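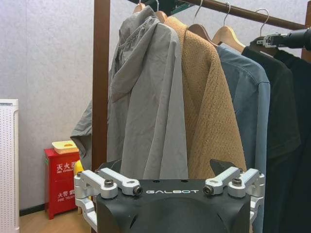
5. Loading the rail

Support > Clothes care > Bullow garment rack > Set-up guide > Loading the rail

October. Prepared by Rosalie Sutter, Oberholzer product documentation

This section covers hanging, moving and removing garments on the Bullow rack once the posts, the rail and the slatted base have been fitted as described in section 4. It applies to the wooden version only. For the Isano wall rail, see the separate leaflet.

5.1 Before loading

1. Place the rack on a level floor. If it rocks when the rail is pressed lightly by hand, return to step 4.6 and adjust the feet.

2. Leave 300 mm between the rail and the nearest wall. Sleeves and hoods stand out further than the hanger does.

3. Check that no cable runs underneath the slatted base. Mains leads and extension blocks must not be trapped by the frame.

4. Wipe the rail with a dry cloth. Do not use polish or wax, as hooks will slide on a waxed rail.

Note: The usable length of the rail is 845 mm. The wood beyond the posts is not load-bearing.

5.2 Hanging garments

1. Put the garment on the hanger before approaching the rack. Shirts with a collar should have the top button closed.

2. Hold the hanger by the neck, just below the hook. Do not lift a loaded hanger by the shoulder of the garment.

3. Pass the hook over the rail from the front. All hooks should face the same way.

4. Start next to one of the posts with the bulkiest item, such as a fleece or a hooded jacket, and work along the rail towards lighter shirts and T-shirts.

5. Straighten hoods, sleeves and hems. A sleeve may hang in front of a post but must not be wedged behind it.

Caution: Do not hang everything at one end. Where only a few garments are in use, move them towards the middle of the rail.

Long coats should be carried to the rack with the hem gathered over the free arm, particularly when passing desks and chairs with castors.
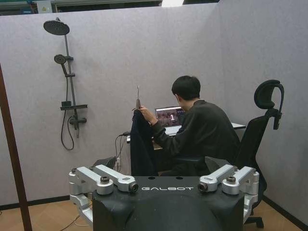

If the hem still touches the slats after hanging, fold the coat once over a trouser bar or raise the rail to the next setting (section 4.9). Dark fabrics show dust from the base sooner than pale ones and should be kept clear of it.

5.3 Moving and removing garments

1. Slide the neighbouring hangers apart until the hook to be removed is free on both sides.

2. Lift the hanger straight up until the hook clears the rail, then bring it forwards. Do not pull downwards or twist.

3. Keep the garment off the floor while carrying it. Metal hangers are narrow at the shoulder, and smooth fabrics can slip from them if tilted.

4. Close the gap on the rail. 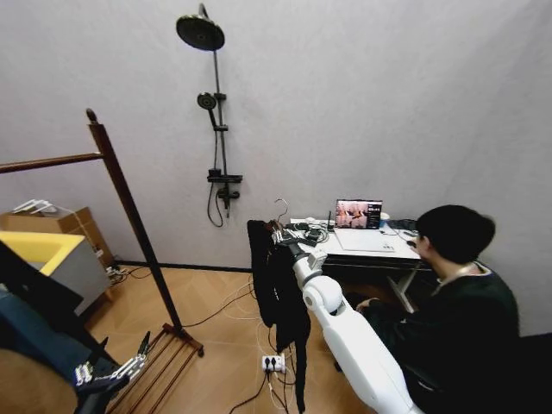 Reading time: 3 min

5.4 Position in the room

The rack is supplied with an oiled finish. It is not sealed against standing water and must not be placed within reach of shower spray. Damp garments may be hung for short periods with a space either side of each hanger. Dripping garments should be dried elsewhere.

Empty the rail before moving the rack. Lift by both posts, with one person at each end. Dragging a loaded rack will loosen the lower joints.

5.5 Checks

Retighten the rail bolts one week after first loading, then every October. Use the key supplied. Replacement bolts and Rovon felt pads are listed in section 8.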